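Reading time: 3 minutes

Unit 8. Complaint procedures and the right of reply

Notes for the seminar, prepared by Thiện Hoàng

Last time we read the complaint rules of two universities. Today we look at what happens between the first letter and the decision, which is the part students usually know the least. Please bring your copy of the Istow case file. We will need the timeline and the letters of both sides.

The Istow case, short version. In February a group of students in the history department wrote an open letter about unfair grading by one lecturer. The letter was signed by 887 people and was sent to the dean and to the student newspaper on the same morning. The dean answered the newspaper first. The students received their own answer after the article was already printed, and many of them felt that the university was speaking over their heads.

Three points to notice when you read the file:

1. The open letter was not a formal complaint. Under the rules, the office could not start an investigation from it, and it took a long time before someone explained this to the students.

2. The lecturer was named in the letter but was not asked for a statement. In most procedures the person named must receive the full text of the complaint and a fixed time to answer.

3. Nothing in the rules says who may talk to the press. This is a gap, and both sides used it.

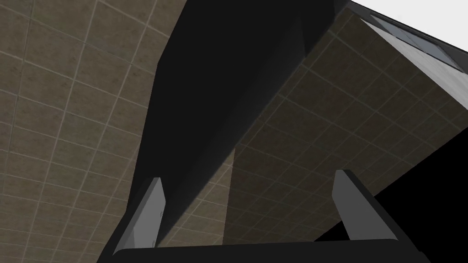

Tiago Seixas wrote to me after the last meeting that I am too patient with the office: in his view a student who signs an open letter has already tried the quiet way, and to send her back to a form is a way to make her tired. He also asks why the burden to know the rules is always with the weaker side. I think this is a serious objection and I would like us to begin the discussion with it.

Compare now with Cleltden. There the university has an adviser who does not decide anything. She only helps the student to write the complaint, and a different adviser helps the person who must answer. The limit for the first statement is 3,000 words. It sounds generous, but read the sample statement of 1,353 words in the reader and ask yourself what is missing from it.

For the next meeting

Write one page on this question: should an open letter with many signatures oblige the university to open a case? Take a position. Quote at least one rule from each university, with its paragraph number.

Hạnh Sầm and Hagos Asfaw will present the lecturer's side of the Istow file. Please listen to them fairly — they did not choose the role, I gave it to them.

Questions about the reader: Darlene Caron, department office | © 2025 Thiện Hoàng | Back to top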